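Last updated: September

Gripper notebook – Murnside bench
Sunday, started 10:15

Carrying on from the jaw rebuild. Goal for the day: finish the right finger, get the encoder zero to stay put between power cycles, then do a proper round of picks with household stuff. Jin-sol Hwang took the spare controller board home to look at the USB dropout, so everything below was done on the original board.

Firmware is the Ji branch, same as last time. Did not merge the new filter code. One change at a time.

1. Right finger

The old finger had play at the pivot. I could rock the tip with the motor held. Pulled it, found the hole had gone oval. Reprinted with two extra walls and reamed it by hand to fit the pin. The first print split along a layer when I pressed the bushing in, so the second one got the hole opened up a bit more before pressing. That one went in fine with thumb pressure and a tap.

Threadlocker on the pivot screws, the weak kind. Do not use the strong kind again, we lost an afternoon to that in the summer.

Blue pad went back on the right finger with fresh double-sided tape. Cleaned both faces with alcohol first and left it clamped while I did the wiring. Left finger is unchanged, flat black pad. Yes, the pads do not match. I want to see whether the blue one slips less before I cut another, and having one of each on the same tool is the quickest way to compare wear.

2. Encoder zero

Counts run from 0 closed to 4000 fully open in our scaling. Before today the closed reading drifted every time the board lost power, and I had been blaming the magnet. It was the startup routine. It reads the encoder before the motor has finished backing off, so the zero depends on where the jaws were sitting when it was switched on.

Fix for now: added a 2 second wait before the first read and made it drive closed, stop, then read. Power cycled it with the jaws open, closed and halfway. Same closed value each time. Half open sits at 2132, not the 2000 you would expect. I think this is the linkage and not the sensor – the geometry is not linear and I never corrected for it. Leaving it alone. If anyone needs real jaw width, use the lookup table in the shared folder and not the raw count.

To do: write the correction properly. Ask Jin-sol whether the Trovodside version already has one.

3. Cable and trigger

Cable strain relief was a zip tie around the handle. It was digging into the jacket. Swapped it for a Groson clamp from the parts drawer, the small size. It needs a longer screw than the one it comes with. Route the cable on the outside of the handle, because on the inside it catches the wrist strap.

The trigger return spring is still too stiff. After half an hour my index finger is sore. I tried stretching the spring a bit, which made it weaker but also made it sit crooked. Put the original back. Need to order a lighter one. Measure the wire first this time.

4. Grip force

Set the current limit with the kitchen scale between the jaws, same as before. Readings wandered for the first few squeezes and then settled. I am not writing the values down as a calibration, the scale is only good for telling high from low. The limit is now set to 98 in the config file, down from where we had it. At the old setting it was flattening anything soft before the trigger was halfway in.

Hard stop on the closing side is now in software as well as the printed stop. Tested by pulling the trigger fast with nothing between the jaws. Slight click, no stall error.

5. Picks at home

Took the tool home after lunch and set up by the curtains, with the shallow metal tray and a sheet of white paper in the bottom. The items were whatever was within reach: tissues in the green wrapper, a yellow sponge, a folded white cloth with the pink crochet piece on top, and a small clear packet with little pale bits in it. I wanted soft, squashy and thin in the same tray. Last time we used only blocks and learned very little.

Rules for the round: approach from above, close, lift clear of the rim, hold, put back. No regrasping. If it drops, it counts as a drop.

Notes while doing it:

The sponge is the easy one. It forgives bad placement and the pads bite into it. Good warmup item but it should not be counted toward anything.

The tissues need the jaws straight across the wrapper. If I come in at an angle the plastic slides on the black pad first and the pack turns. With the blue side leading it turned less. One point in favor of blue.

Crochet is a problem. The loops get behind the edge of the pad and stay there when the jaws open, so the release fails even when the grab was fine. A chamfer on the pad edge might help, or wrapping the pad material around the tip so there is no edge to catch.

The small packet I could only get by the printed strip at the top. Flat on the paper there is nothing to get hold of, and the paper slides along with it. Tape the paper down at the corners next time.

Starting position for each go was jaws wide open over the tray, then down. 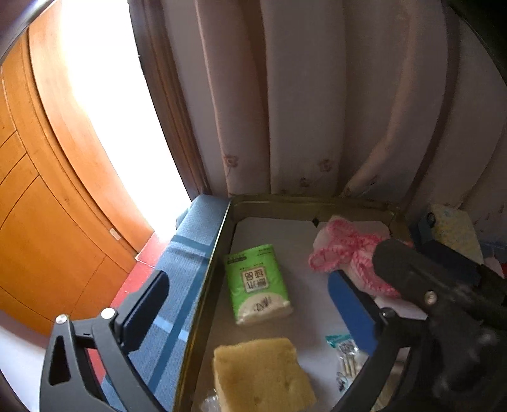
6. Still open

– Chamfer or wrap on the pad edges, both fingers. Print one of each.
– Second blue pad, once the tape on this one has had a week.
– Lighter trigger spring. Measure wire and outside diameter.
– Linkage correction for the jaw count.
– Longer screw for the cable clamp, put a few in the drawer with the clamps so the next person does not have to hunt.
– USB dropout: waiting on Jin-sol. It did not drop once today, on a short cable. The long cable is the one in the gray bin – please do not use it until we know.

Checked the pivot again before packing up at 5:40. No play that I can feel. Tool is back in the Murnside cabinet, second shelf, jaws closed, battery out.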